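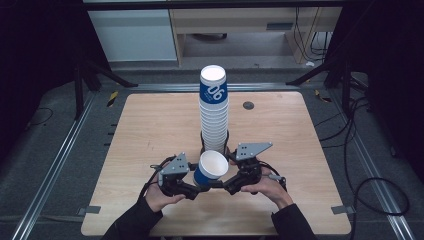 Cup station at the Niltine open day. Two hands on the gripper, one cup in its fingers, the stack right behind.

Review: Niltine hand-held gripper, tried at the open day
Posted September 29, 2021

I went to the Niltine open day for the robots and spent most of it with paper cups. I have no regrets, although my forearms filed a complaint the next morning.

Niltine rents the back half of a building on the Pornura side of town, past the tile showroom. The sign is small, and I drove by it twice. Inside you get a name sticker, a coffee and a talk of 21 minutes, of which I would keep 9. Then they let you loose on the stations, and things pick up.

The gripper is the thing they want you to try. It's black, it has a handle on each side, and you work it with both hands while two fingers out front do the grabbing. A pair of gray metal plates full of little holes sits on top, tilted outward like the ears of a suspicious cat. Cables come off both sides. The idea is that you do a chore with the gripper, the movements get recorded, and later a robot gets to learn from your mistakes. I gave it plenty of material.

The chore at my station was cups. White paper with a blue band, a big 06 on the band, and a tall stack of them standing open end up on a square wooden table. You get a cup between the fingers, lift it, and nest it on the stack. My niece could do this with her hands at the age of 2. With the gripper I squashed my first cup flat, then flung the next one onto the carpet, where it rolled off to a new life.

Igor Hudec was running the station and has the patience of a man who has watched a lot of adults fail at cups. His advice was to stop looking at the handles and watch the fingertips. That fixed most of it. The rest was learning to squeeze less than you think you should, and then less again.

What I liked

The fingers go where you point them. I expected mush, the way those reacher sticks for picking up litter feel, and there was very little of it. Once I had the hang of the squeeze I could take a cup, tip it, turn it and set it down without denting the rim. The two handles feel odd for the first few minutes and then you forget about them.

The table setup is good too. Long metal rails run down both sides, the top is clamped down at the corners, and nothing wobbled when I leaned on it, which I did, often. I have paid real money for desks that were worse at being desks.

What I didn't

Weight. It's fine for three cups. By the tenth I was resting my elbows wherever I could, and Igor was politely pretending not to see.

The cables. They loop near your wrist, and they snake all over the carpet beside the table. I didn't trip, but I walked like somebody crossing a creek on rocks. If Niltine plans to sell this to anyone with a dog, it needs a think.

No sense of touch. You judge the squeeze by eye, and a paper cup gives you about as much warning as a paper cup can. Ho, the older model that was on the next station, buzzes in the handle when the fingers meet something. I missed that buzz. The staff say it may come back in March, and they said it in the tone people use about kitchen remodels.

Against the Narent

I tried the Narent at their own demo last spring. It's a one-handed pistol grip, lighter and easier to learn, and the better pick if you only want to move blocks around. For anything soft or tippy I'd take the Niltine. Two hands on the job kept the cup a lot steadier, and the Narent trigger has a click halfway through that made me jump every single time.

The visit itself

Worth the drive if you're within an hour. Parking is behind the building, so ignore the spaces in front, they belong to the tile people and the tile people care. Lunch was sandwiches. The door code on my visitor sheet was 1806 and it worked on the second try. Go early, there was a line for the cups by noon and only one gripper at that table.

Gripper: four out of five. Sandwiches: three.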